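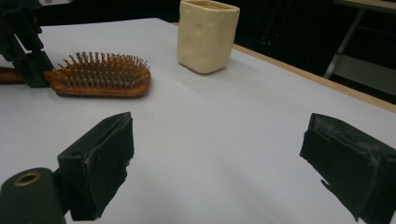 Figure 1. The wooden brush, lying with the pins up, and the cheese cup on the white table.

A Place for the Brush: Cleaning and Keeping a Wooden Hairbrush in a Shared Room

Category: Student Work / Everyday Objects / Semester Reports
Last updated: October

1. Introduction

In the Everyday Objects course at Vorkisley, each group must choose one thing which people use daily and study how it is kept and cleaned. Our group chose the hairbrush. At first we wanted to study the toothbrush, but another group had already taken it.

We sent a short list of questions to the students of the Pliltby residence. The list went to 184 students and 94 of them answered. Most of the answers were short. The two complaints we read most often were that the brush has no fixed place in the room, and that the owner does not know how a wooden brush should be cleaned. A few students wrote to us that they do not clean the brush at all and buy a new one when it looks bad.

2. The objects

We worked with one wooden brush from the maker Rirner. It has an oval head and a handle, and with the handle it measures 234 mm. We also used a cup, which was bought at Bellini, the household shop near the residence. The cup is cream colored and has the form of a block of cheese, with shallow round dimples in the sides. We admit that we chose it for its look. Still, it is almost square, and we supposed that a square cup would stand better against a wall than a round one.

3. How the brush is made

Before cleaning, it is necessary to understand the parts. The back is one thick piece of reddish-brown wood, with a smooth surface. On the inner side of it there is a pale gray cushion, and the pins come out from this cushion. The pins are of wood too, but of a lighter color than the back, and each of them ends with a small ball.
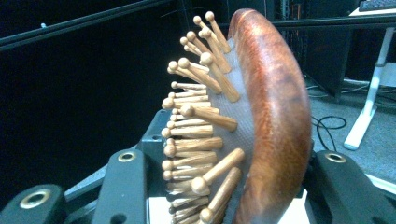

Figure 2. The brush from the side: the wooden back, the gray cushion and the pins with ball tips.

The side view was the most useful for us. It shows that a line exists where the cushion meets the wood. In our opinion this line is the weak place of the brush. Dust can go in there, and water also, and a cloth does not reach it well. The ball tips bring another difficulty. They are pleasant on the skin, but hair which is wound below the ball does not come off easily, and it must be lifted over the tip.

4. Cleaning

We tried two ways.

Dry way. The hair is taken out with a comb with wide teeth, starting at the edge of the head and going to the middle. After this the cushion is wiped with a soft dry toothbrush, between the rows.

Damp way. The same as before, but the toothbrush is dipped in water with a little mild soap and shaken well. The brush is held with the pins down during the work, so that the water does not stay on the cushion. Then it dries on a towel overnight, also with the pins down.

We prefer the dry way for every week and the damp way once in a month. We would not put the whole brush in water, although three answers in our survey described exactly this.

5. Keeping

On the table the brush can lie with the pins up or down. With the pins up, it collects dust. With the pins down, the tips touch whatever was on the table before. In the cup it stands by the handle, and the head is in the air. Our cup was a little too light for this, and we put a flat stone on the bottom. It is not an elegant solution, but we kept it until the end of the project.

6. What we would change

Our questions did not ask if the student has long or short hair, and this was a mistake. The answers about how often to clean are difficult to compare without it. We also tested only one brush. A brush with a flat head and without a cushion would maybe give a different result in section 4, and we would like to try it next semester if the course permits.

Contact the course office | © Vorkisley Student Projects | Back to top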